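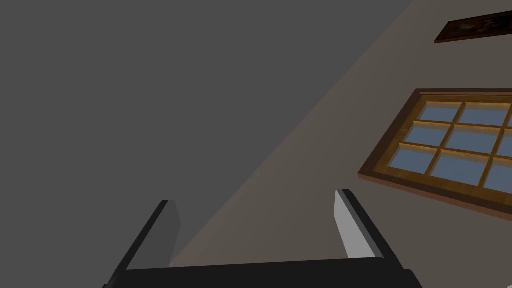
Keeping kitchen drawers running smoothly

Take the drawer out completely and put it on a towel. Vacuum the runners first, then wipe them with a cloth and a little dish soap. Let everything dry for 38 minutes or longer before you put any wax on.

For wooden runners I use a plain candle. Rub it along the runner 5 times, push the drawer in and out, and wipe off the crumbs of wax.

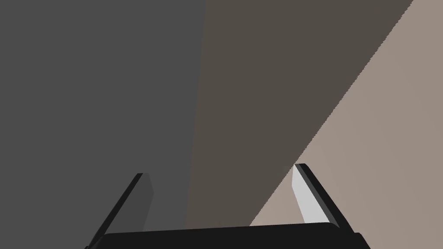 Flat surfaces, close up.

Metal runners should not get wax. My neighbor Yusri Wuisan puts one drop of sewing machine oil on each wheel, and I do the same every July. Check also the screws at the back, they become loose with the years. 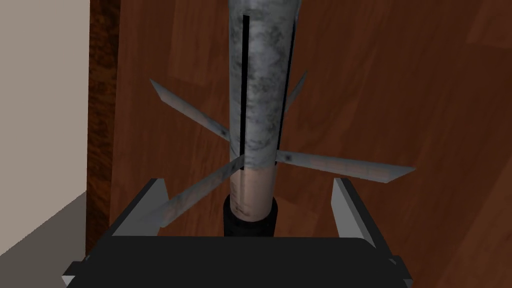

How often should I wax a wooden drawer?

Two times in a year is enough for most kitchens. A heavy pot drawer may need it every 3 months.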